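Opinion | Games

Wear Belongs on the Model

By Kelly Bezerra
October 22, 2023

14 comments | Share

I have put 612 hours into Flundby, and in all that time my wrench has never picked up a scratch. I have used it to pry open cargo doors, smash locks and hold off a pack of station dogs on the second moon. It looks the way it did when the tutorial handed it to me. The durability bar under it, though, has been filled and drained more times than I can remember.

I would like that bar gone. I don't mind if the wear system stays, since I think tools that run down are good for a survival game. They make you plan a trip. They make you turn back when you would like to go on. My complaint is with how the information reaches me, as a thin orange line in the corner of the screen that I check every few seconds when I should be looking at the world the artists built.

Sekimden, the studio behind the game, redid the whole interface in the September patch. The bar is now a number. A fresh plasma cutter starts at 700, each cut takes off a few points, and at zero it vanishes from your hand with a little chime. Players on the forum seem pleased because numbers are easier to plan around. I tried it for two weeks and found that I was doing subtraction the entire time.

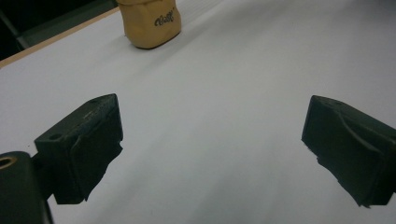 Durability in games has nearly always been treated as bookkeeping, and the art team is rarely asked to carry any of it. Meanwhile real equipment tells you its condition on its surface, and it does so unevenly. A gripper finger can have faint scuffs along its top edge and a dark covering with ragged margins lower down, so one part of the same piece looks fine and another looks tired. A game tool could be drawn with that same unevenness. Let the grip tape fray first. Let the edge of the blade go dull before the handle shows anything. I would learn to read it within an evening, and I would look at the thing in my hands for once.

The usual objection is cost. Every item would need several versions of its textures, and Flundby lists 1595 craftable items. That is a fair point for a small team. But most of those items are food, wall pieces and hats. The tools and weapons that wear out are a short list, and three stages for each would do the job.

The second objection is fairness. Some players can't make out fine detail on a dark screen, and they should not lose a cutter in the middle of a rescue over it. I agree with that completely. Keep the number as an option in the accessibility menu, and add a sound as well — a rattle, a whine in the motor, something that grows as the tool gets worse.

Pacheco did part of this years ago. The rope in that game had no meter at all. You saw strands come loose near the knot and you decided whether to trust it for one more climb. I fell a lot. I also remember that rope better than most of the characters, and I can't say the same for any bar I have ever watched go down.

Sakatska, the expansion due next year, is set in a shipyard and is said to add a full set of repair tools. If Sekimden plans to model a whole shipyard, it can find the time to put some wear on a wrench. I'll be buying it either way, and I expect I will spend the first night in the settings menu, looking for a way to hide the number.

Filed under: Opinion, Survival Games, Game Design

We use cookies to remember your preferences and measure traffic. Accept | Manage settings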